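Automating Chair and Lamp Assembly at Canside: Effects on Bench Staff
Student project report, Workplace Systems module

1. Background

Canside refurbishes office furniture and small fittings for resale. Most of the work is done by hand at desks: taking apart, checking, replacing parts, putting back together. In January the firm began preparing to hand part of this work to a two-arm robot cell supplied by Dromgate. The cell is trained on demonstrations. Staff carry out the task themselves while holding a pair of grippers, and the recorded motion is used to train the control software, which Canside licenses under the name Tamiteo.

Our project did not study the software. We looked at what the change means for the people who do the bench work now, and in particular for those who were asked to record the demonstrations. Work started before the cell was delivered, so this report covers the recording stage and the first plans for the stage after it.

2. Method

We observed recording sessions, read the shift sheets, and gave a written survey to all 31 members of the bench staff. We also had access to the session log, which lists 126 recordings made during the study period. Each entry gives the task, the start time, and whether the recording was kept or rejected by Dromgate's reviewers. Of the 126 recordings, 95 were kept.

We did not record sound and did not collect names. Survey answers were matched to job role only.

3. The task

The main task in the log is handling of the seat mechanism and gas-lift column of an office chair. By hand, a worker steadies the column with one palm and works on the mechanism with the other. With the grippers, both hands are occupied for the whole task, and all contact with the part goes through the plastic fingers. The column is round and smooth, and the mechanism tips easily when it lies on its side on a desk.

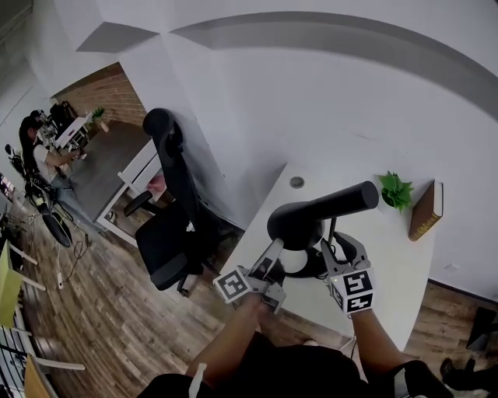
4. Findings

4.1 Pace

Recording is slower than normal work. Shift sheets at Canside count finished units, and a recorded unit was at first entered the same way as an ordinary one. Workers on recording duty therefore showed a lower output for the day. The supervisor corrected this after 2 weeks by adding a separate column to the sheet. Several survey answers still named this as the main complaint about the project.

4.2 Rejected recordings

The log gives a one-word reason for each rejection. The most common was "hidden", meaning that a marker on a gripper could not be tracked. Workers did not receive these reasons until we asked for them to be passed on. Before that, a person could repeat the same fault through a whole session without knowing it.

4.3 Skill and ownership

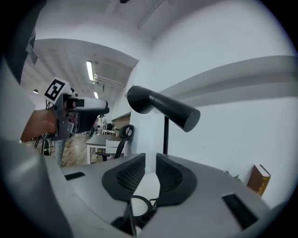 Experienced staff were chosen for recording, and this group had the most mixed views. They agreed that their way of working was worth copying. They were less sure what they would be asked to do once it had been copied. Part of the skill also does not carry over. A worker's fingertips can feel a burr or a loose thread on a part, while the gripper has two soft black fingers with a mesh pattern and a narrow gap between them, and the worker has to judge the hold mostly by eye. Some respondents said they had changed their usual method to suit the tool. The recorded method is then a modified one, and the training material should say so.

4.4 Planned roles

Canside's draft plan, written with the consulting firm Yakubu, lists three roles after installation: cell operator, inspector, and repair bench. The repair bench keeps the hand work that the cell cannot do. No pay grade had been set for the operator role at the time of writing. Survey respondents ranked this as the question they most wanted answered.

5. Recommendations

Keep recording time separate from production time on all shift sheets.
Send rejection reasons to the worker before the next session.
Rotate recording duty, with a limit on consecutive sessions.
Publish the operator pay grade before asking staff to apply.
Ask the people who recorded a task to review the cell's first runs of it.

6. Limits

The survey covers one site. Output figures from the first 2 weeks could not be used, for the reason given in 4.1. We have no data on the cell in operation, and a follow-up would need to repeat the survey with the same role categories after installation.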